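Skokgate publishes free code of practice for robots that serve drinks

Shared handling rules for kitchens, canteens and cafés now open for comment until August

Skokgate has today published the first full edition of the Hotik Code, a plain-language set of good practice rules for two-handed robots working with cups, glasses and drinks machines. It is free to download, runs to 37 pages and can be used by anyone who builds, buys or works beside such a robot.

The code grew out of a simple wish from the catering trade. Sites were writing their own house rules, and no two sets matched. A robot passed as fit for one canteen had to be checked all over again for the café next door. Skokgate brought together robot maker Bandara and canteen operator Wodance to agree on a common set, and the three have spent the past year trying out every rule on real counters with real glassware.

We are delighted with how it has come together. The trials covered 739 separate handling tasks, and the rules that made it into the final text are the ones that staff could check for themselves, without special tools or a laptop. 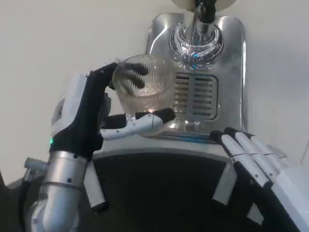
Glassware takes up the longest chapter, and it was the one the working group argued over most. Glass is slippery, it chips, and people drink from the rim. The code asks makers to state how each type of vessel is held, where the fingers go and what carries the weight. A clear ribbed glass cup held with black fingers wrapped over the top rim and a long thumb stretched out beneath it, for instance, scores well on support from below, but contact with the rim brings in the stricter hygiene rules: clean fingertip covers before each serving period, and a written record of when they were changed. The same chapter deals with the second hand, which can rest against the front edge of a dispensing machine so long as it stays clear of the nozzle, the drip grille and any control a member of staff may need to reach.

Other chapters cover stopping and restarting, status lights, broken glass, hot liquids and cleaning. Each ends with a one-page checklist that can be pinned up behind the counter. There are 5 levels of readiness, from supervised practice with empty cups up to serving alongside staff at busy times, and a site moves up only when the checks for its present level have been signed off.

Wodance will use the code at all its robot-equipped counters, and Bandara will supply a completed handling statement with every new machine.

Skokgate received 256 comments on the draft and has replied to each one. Comments on the first edition are just as welcome, above all from the people who load, wipe down and work next to these robots every day. The comment form is on the Hotik Code page of the Skokgate website, along with the checklists and a large-print version.

ENDS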